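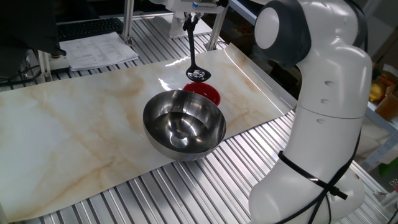 December 13, 2021

Quick one tonight because I'm wiped. Spent most of the day on the two-arm table and I want to write it down before I forget what I did, which is what happened in September when I changed the gripper offsets and then had no clue why the left arm was landing short.

So. The cable problem first.

The arms were faulting out, not often, maybe once in a long run, always at full reach. Protective stop, no useful message. Babar Arain (he built the table, I inherited it when he moved over to the Dridton office) was sure it was payload settings. I was sure it was the cable. We were both kind of right, annoying.

Payload: somebody had left the tool mass from the old gripper in there. Old one plus its bracket was 621 grams. New one is heavier, and then you hang a ladle off it and the number is just wrong. Weighed everything on the kitchen scale, typed it in, ran the center of gravity routine, saved. Ten minutes. Should of done it months ago.

Cable: the slack was in the wrong place. When the wrist turned over, the cable went tight before the joint got to its limit and the arm read that as hitting something. Fair enough, I'd stop too. What I do now:

Power off. Pull all the slack back to the base.
Jog the arm to the worst pose by hand, not the home pose. The worst one. Elbow out, wrist rolled all the way.
Feed cable up until it hangs easy.
Then tie down at the base, and only at the base. A wrap and a knot is fine, it's a test table.
Jog back to home, look at the loop, make sure it can't hook on a rail.

Ran 129 cycles after that with no stop. Not proof of anything but I'll take it.

Then the sheet. The marble stuff is there so the bowls have a flat place to sit, the slotted rails are terrible for that, anything with a small foot rocks. But the sheet creeps. Every time the gripper comes down a bit hard it shifts a hair and after an afternoon your bowl position is off by almost 20 mm. Then you teach the point again, and it creeps again, etc. I reteach less now becuase I check the sheet first. Pencil tick on the rail at two corners. Low tech. Works.
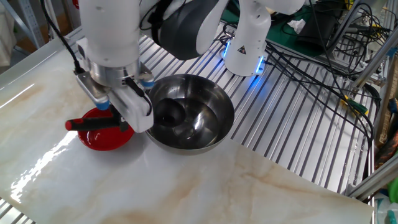
Handled tools are the other headache. A ladle or anything with a grip on it isn't made for flat fingers, so it wants to swing around the pinch point. Grip it too high and the tip wanders, grip it low and you lose reach over the rim of the bowl. Kenna Sutherland sent me the Domerero finger pads, the soft ones, and they help a lot, but they pick up grease and then they're worse than bare metal. Wipe them every session. Dish soap, water, dry properly. Alcohol made my first pair go chalky so don't do that.

Also force. I had it way up, figuring more is safer. It just made the handle squirm out sideways. Dropped it by 2 steps and the hold got better. Still don't totally get why, something about the pads squashing. If you know, write me.

Order for startup, mostly for my own benefit, this is going on the wall:

Sheet against the ticks
Pads wiped
Both arms to home, one at a time. Never together, they share the middle
Check tool mass matches what's really bolted on
One slow pass with empty fingers
One slow pass with the tool
Then normal speed

The slow pass with the tool is the one I skip when I'm in a hurry and it's the one that bites. A long handle sticks out a lot further than the software thinks the gripper does. Ask the old steel bowl, which has a ding in it and now lives at my house.

Still to do — the Kekana connector on the spare gripper is loose and I don't have the right pins. Ordered from the shop in Trerutness, no idea when they ship. Also want a proper strain relief so I can quit with the knots. And Babar wants his torque wrench back. It's in my car, I'll bring it.

Ok bed.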